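Gallery: collecting days, Ivetti project

Sunar Lab / Ivetti / Gallery
Posted 9/24/18 by Xiomara Obi

We were asked several times to put some pictures from the collecting days on the website, and I have now made this page. It is a small gallery and a long text, for which I apologise to those who came only for the pictures. The text is mostly for the students who start with us in January, and for the partners who receive our recordings and would like to know how they are made.

In Ivetti we want a two-armed robot to learn ordinary handling work: to put things in a box, to fold a cloth, to open a lid while the other hand holds the container. We do not program these movements. People do them first, many times, and the learning system receives the examples. The people do not use their bare hands for this. They hold a pair of grippers, one in the left hand and one in the right hand, and each gripper has two fingers and its own camera. So the robot later sees the task from the same height and the same angle as the person's gripper saw it.

The work is done in a shared room and several people record or prepare at the same time. Visitors often expect silence and a closed laboratory. In our room you hear chairs, talking, and somebody who asks where is the charger.

How one example is made

The person who records is called the demonstrator. The second person is called the keeper. The keeper sets out the objects, says the name of the task aloud and writes the line in the log. When both are ready, the demonstrator closes both grippers two times in the air, and this double closing is the sign by which we later cut the recording. Then the task is done once, at a calm speed, and the grippers are closed two times again.

One example of a simple task is between 10 and 24 seconds long. If it is longer, the demonstrator was probably thinking in the middle, and we would like the thinking to be done before. We learned this in the first month, when we had many recordings in which the gripper stands still over a cup for a long time and then goes to the spoon. The model learned very well to stand still over a cup.

After each example the keeper changes the arrangement. The change must be real. A basket moved by the width of a finger is the same basket for a person, but also nearly the same for the camera, and such an example brings us little. We ask to turn the object, to exchange it with another, to move to the other side of the table, or to stand up if the last one was done sitting.

We aim at 200 good examples for one task before we train with it the first time. It is possible to start with fewer, and we did it when we were impatient, but then we spent a week discussing results which told us only that we had too few.

From the room

Both views are from the camera of a gripper, with its two black fingers in the lower part. The square black-and-white marker belongs to the gripper in the other hand.

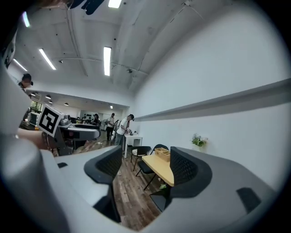

Left gripper coming in from the side, with the divided wooden box on the light table and colleagues at work farther back.
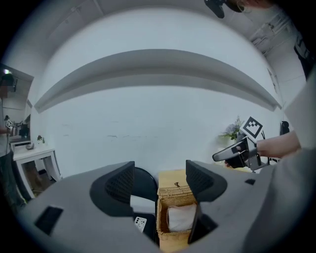

About the markers there is always a question, so I will answer it here. The camera of the right gripper must know where the left gripper is, and the opposite. When the marker is seen, the software Zivero calculates the distance and the angle between the two. When it is not seen, Zivero guesses from the last known position, and after a short moment the guess is bad. For a task with one hand this does not matter. For folding a cloth it matters very much, because the whole task is in the relation between the two hands.

From this comes the rule that new demonstrators forget most often: keep the other hand in your picture. One does not naturally do this. If I open a drawer with the right hand, my left hand rests somewhere at my side, and I do not think of it. With the grippers you must think of it. Hold the waiting hand a little in front of the body, with the marker turned to the working hand, and do not cover it with your sleeve. Long sleeves should be rolled up. We had one complete afternoon of folding in which the marker disappears under a cardigan at every second fold, and we kept only 17 examples from it.

What we write in the log

The log is a table with one line for each example. Please write it at once and not at the end of the session. These are the columns:

Task name, in exactly the words from the task sheet. "Put cloth in basket" and "cloth into basket" were counted as two tasks for most of the summer.

Demonstrator, with the initials.

Place, for example low table, high table, floor, shelf.

Objects, with the name which stands on the list by the cupboard. If the object is not on the list, add it to the list first.

Result. We write only "done", "done with repair" or "not done".

Remark. It may stay empty.

"Done with repair" needs a word of explanation. It means that something went wrong and the demonstrator corrected it in the same recording: the object slipped and was taken again, the lid sat crooked and was straightened. In the beginning we deleted these. My colleagues from the training side then asked for them back, and some could be recovered from the disk. A robot which has seen only perfect examples has no idea what to do after the first mistake. So a repair is welcome if it was not planned. Please do not drop things on purpose, it looks different and one notices it.

"Not done" is also kept, but in another folder. It is not used for training at present.

About the people

A demonstrator works for one session before the break, and the break is taken outside of the room. The grippers are not heavy when you take them the first time. After an hour they are heavier, and the movements become small and lazy, with the elbows pressed to the body. You can see it in the curves before the person feels it. I noticed it in my own recordings and was a little offended.

Keeper and demonstrator change their roles after the break. Some prefer always to be the keeper and I understand this, but our recordings should come from many hands. Tall people come to the table from above, and shorter people come more from the side. Left-handed people do the lid tasks in the other order. All this is good for us, and if you are left-handed I ask you warmly to tell me.

It also happens that persons walk through the background, or work there on something else. They have all signed the consent form, which hangs beside the door in the Holloway building, second floor. If you bring a guest, the guest must sign too before the first recording starts. We do not ask people to leave the room during recording. In a home there will also be somebody walking behind the table, and the model should become used to it.

Before you start

Clean the finger pads with a dry cloth. Dust in the mesh makes the grip worse, and it is not easy to see.

Look if the lens has fingerprints. Most of them come from putting the gripper down on the wrong side.

Open and close both grippers completely before the first example, slowly. Zivero takes the widest and the narrowest position from this movement, and if you forget it, the whole session has a wrong opening width. It can be repaired afterwards by hand, but I am the one who does it and it takes an evening.

Check that the marker on the left gripper is the left one. They were exchanged once after cleaning, and the recordings from that day show two persons with crossed arms, according to the software.

Plans until the new year

The tasks with baskets and boxes are nearly complete. Next we continue with lids and simple fasteners, which are more difficult than we thought, because the useful movement is very short and the fingers cover it from the camera. We are trying if a recording which begins earlier, with the hand still far away, helps the model to find the right approach. After this we go back to cloth.

We would also like to record in a real kitchen. Two persons have offered theirs. If you have a kitchen with a window on the long side and patience for one Saturday, please write to me at the project address.

The task sheets and the empty log can be found in the Ivetti folder under "Session". Older galleries are in the archive, without text.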